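Brellgate Robotics Club: is the sweet sorting worth it?
October 2024

Members will have seen the notice about the Rundton student challenge, which the club has entered for the first time. I was asked to write something encouraging. I will do my best, but I went along with doubts and have come home with most of them.

The idea, as Peiyu Wan put it to the parents, is that our students teach a robot arm to tidy up by doing the tidying themselves, over and over, with grippers held in the hand. The recordings then go into a program, and the program is meant to work out the rest. Each team has to hand in 50 good runs for every task. Our team chose sweets and snack packets laid out on a bed, picked up and put down again somewhere else.

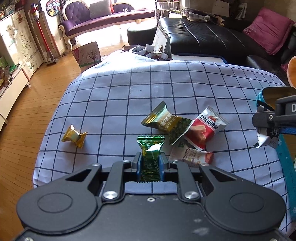 Otis Blackwood, who is 15 and has more patience than I do, tells me that a run is thrown away if the grip slips or the hand wanders off. By his own log the team has made 449 attempts since the start of term. I asked how many were kept and was told they were "still going through them". I have heard builders say the same sort of thing.

My worry is a simple one. Twisted wrappers and flat packets are fiddly enough for a person, and the arm we have on loan from Orkix has so far been tried on one type of sweet only. It managed that 3 times in a row, to loud cheering, and then spent a good while closing on thin air. Ermira Georgiev says this is normal and that more varied practice will help. She may be right. She also said it about the line follower, which still cannot take a left turn.

I will grant that the students are learning something. Shengli Zeng explained to me why the same packet has to be picked up from different angles, and did it far better than the challenge handbook does. Whether that needed a £100 entry fee is another matter.

Guangming Hao is taking names for the Rundton trip and would like them before half-term. Parents' lifts are welcome. The Cao cup entry is on hold until we know how this one goes, and anyone who still has the club's long extension lead should please bring it back.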